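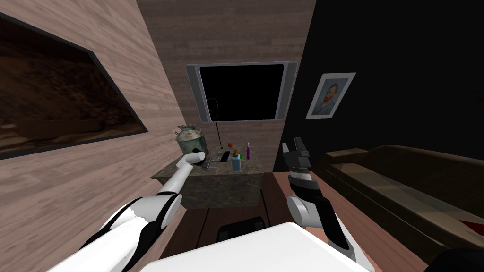

What does a company receive when it subscribes to Lolura?

It receives a set of furnished rooms for robot simulation, a library of household objects, and a tool that runs the same task many times and writes a report.

I put this question first in my talk with the product lead of Skollomix, because the web page of the company was not clear to me. The page speaks of "home environments for manipulation", and a reader who wants to buy something has to search for a long time before finding the price. She agreed that the page should be better. "We wrote it for people who already knew us," she said. "Now other people come, and they ask what is in the box."

In the box, to use her word, are 80 rooms and 1,074 objects. The customer loads a model of the robot, chooses a room and a task, and connects his own control software. The rooms are grouped in packs. The pack I tested for this article is called Ene, and it contains mostly living rooms and small studies. It can be used with one arm or two. I worked with a two-armed white robot and a narrow living room with a television on the back wall, because this room comes early in the list and the manual uses it also.

I asked her why a living room. Most demonstrations I have seen take place in a kitchen, with a sink and plates.

"Kitchens were made by everybody before us," she said. "A kitchen is quite orderly. You know the height of the counter, and the things have their places. In a living room people put a phone next to a candle, and next to it a bottle, and the television is behind. The robot has to choose a way between them. Our customers wrote to us that their arms did well in the kitchen and then had trouble with one cabinet."

The cabinet in the room I used has a speckled marble finish, and it is low and square. I can confirm that it is harder than it looks. The phone lies flat and is thin, and a green jar stands at the left end, where my left gripper wanted to be for almost every movement. I moved the jar in the editor after the first afternoon. When I told her this, she laughed and said that many customers do the same, and that the support team can see it in the questions they receive.

"You can move it," she said. "You can move all of the objects. But I would ask you to run the task also with the jar in the first position. The place was chosen by a person, and she thought about it."

The editor is simple. One clicks on an object, drags it, and the physics is calculated again when the button is released. A few times an object fell over after I placed it, and I had to begin again. There is an undo command, but in my version it returned the object and left its speed unchanged, so the object fell a second time. She knew about this error and said the repair is planned for March.

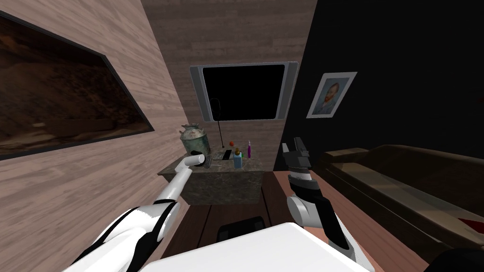 We spoke then about the view of the robot. In Lolura the main camera sits where the head would be, so one sees the own body of the robot at the bottom and both arms coming from the sides. I found this tiring in the first hours and useful after that. A fixed camera in the corner of the room gives a nicer picture, but the control software of most customers does not have such a camera at home.

"We had the corner camera as the standard at the beginning," she said. "People made beautiful videos with it. Then they moved to the real robot and the elbow was in front of the object, and they were surprised. We changed the standard to the head view. Some customers were not happy, because their numbers became worse."

I asked if the numbers were worse because the view was worse.

"The numbers were worse because the task was more true," she answered. "I prefer to say it like this in the first meeting. It is better to hear it from me."

The lighting is a weak point. In the rooms of the Ene pack the light is flat and even, and I missed the hard shadows of an evening lamp. There is a setting called "daylight", with two levels, and I could see only a small difference between them. She did not defend it. The team had used its time for contact and friction, she explained, and the light came after. A company that trains its software from camera pictures should look at this point before signing, and should ask for a trial with its own data.

Contact and friction are good. I compared a slow grasp and a fast grasp on the same bottle, and the results differed in the way I would expect from a desk in the real world. Thin objects are still difficult. With the phone I had many attempts in which the fingers closed on air, and I could not always say if the fault was in my program or in the simulation. The report gives the contact forces for each finger, and this helped me in several cases. It does not show the forces over time as a curve. One has to export the table and draw it elsewhere.

The price is 400 dollars a month for one work place. I told her that this is a lot for a school or a small workshop. She said that there is a reduced license for teaching, but it must be requested by e-mail, and she admitted that the answer can take long. The first group to use it was at a technical college in Bridesia, where the students work in pairs and share one work place. "They send us more error reports than anybody," she said, "and they write them well."

The current price list is valid from 1 Jan 2024. Customers who subscribed earlier keep the old conditions until their contract ends, and the packs they bought stay in their account.

Near the end I asked what she would change if she could begin again. She thought for a while. "The names," she said. "Ene is the name of a pack, Lolura is the name of the product, and Skollomix is the company. On the telephone people mix all three. Last month a customer asked me for the Skollomix sofa." She also would have made fewer rooms and given each one more drawers and doors that open. Many pieces of furniture in the present packs are closed bodies, good to put things on, and a customer who wants to train the opening of a cupboard must check the list in the manual first. The list is in the appendix, sorted by pack, and it has a column for moving parts.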